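Home | Notebook | Grippers | Parts | Contact
Filed under: hand-held kit, soft stuff

September, after lunch

Right, back on the Tarholm versus Birham pads. I've put cloth work first this time, as rigid stuff told us next to nothing last month (everything grips a block, hooray). Same routine for both sets: open wide, come down flat, close, lift, fold, let go. The Tarholm pads feel a touch grabbier on thin cotton and I keep having to remind myself to ease off the trigger.

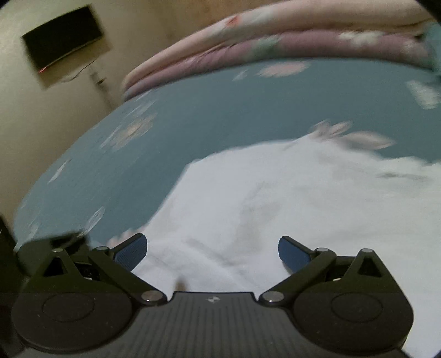 Jaws open over the white cloth, blue pads on.

Trigger travel still bugs me. The last 2 mm do nearly all the work, so I'm either barely touching or squashing the life out of it! I swapped the return spring for the softer one from the Sethi drawer and it's kinder on the thumb, but the jaws come back lazily. Might try the middle one tomorrow. Logging was set to 200 Hz all morning and I've put it up to 300 for the afternoon, mostly out of curiosity.

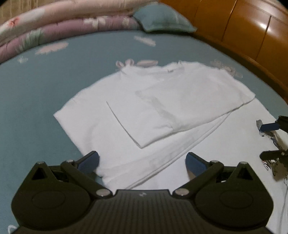 Two-handed folding is where I want the Honora controller to earn its keep, and so far the timing between left and right is my biggest moan. T-shirts show it up nicely. With one side laid back across the chest like that, the sleeve opening makes a good crisp edge to aim for, much easier than the collar, where the ribbing goes wavy and I lose my nerve. I'll start the next 4 runs from the sleeve and see if the lag looks any better in the plots.

To do: wipe pads, find the middle spring, label the log folders properly.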